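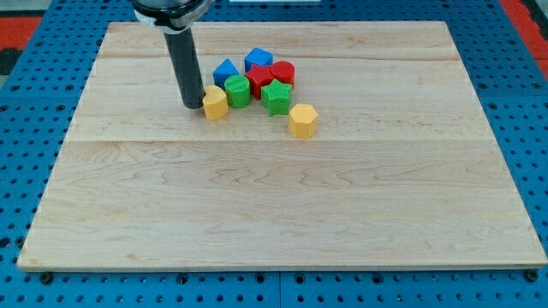
Testers wanted: people who don't believe the brochure

Drunby test room, part-time, paid by the session

We compare grippers, arms and the controllers that drive them, and we need six people to help us do it over the spring. You don't need an engineering degree. You do need patience, a steady hand with a form, and a habit of asking "compared with what?"

Some background. Every maker who sends us a tool says it will pick up anything. Most of them have a film to prove it. We have watched a lot of these films and would like to know how many takes were left out. Our job is to put the same coloured shape blocks on the same wooden board, run the same moves, and write down what the tool does, including the dull parts and the parts the maker would like left out.

This round covers two tools and two controllers. One gripper comes from Zollness and the other from Flekard. Both will be run on the same arm, first with the controller each firm recommends and then with the other one. Flekard has told us the swap is unfair to them. Zollness has told us the same thing about themselves, so we are going ahead.

What you would be doing

Each session lasts three hours. You set out blocks to a printed layout, start the run, and mark each attempt as a pick, a miss, a drop or a nudge. A nudge is when the tool moves a block it wasn't sent for, and it matters more than people think. Star and cross shapes next to plain cylinders give plenty of chances for it. There are 372 attempts for each pairing of gripper and controller, and every one gets marked by two people who don't see each other's sheets until the end.

You will also be asked to reset the board by hand, over and over. Please think about that before you apply. Two people left us last time after one morning, and we don't blame them. It is slow work and the radio is not allowed, as we listen for slipping.

What we are not asking for

We don't want reviews. We don't want to hear that a gripper "feels" clever or that an arm moves nicely. If you think a result looks wrong, say so and we will run it again, but the first result stays on the sheet. We have seen too many tests where the bad morning quietly went missing.

We also can't promise a winner. Wayne Doucette, who runs the room, expects the two grippers to come out much the same and the controllers to account for most of the difference. He has been wrong before – his guess about the last pair of cameras was miles out – and he would quite like you to catch him at it again.

Who can apply

Anyone over 18 who can get to Drunby and stand for an hour at a time. You need good colour vision, with glasses if you wear them. If you work for, or own shares in, either maker or their agents Dhillon, please don't apply. If you once worked for one of them, tell us and we'll talk about it.

Pay and hours

£200 for a block of four sessions, or £300 if you also take on the second marking from the recordings, which can be done at a desk. Tea is free and not very good. Sessions begin at 9 am or 1.30 pm and you can choose either, but you must keep to the one you choose for the whole block.

How to apply

Write to Wayne Doucette at the Drunby test room before the end of January. Half a page is plenty. Leave out the covering letter and tell us about one claim you checked for yourself, on any subject, and what you found. Say which start time suits you and whether you want the second marking. We reply to everyone, usually within a fortnight.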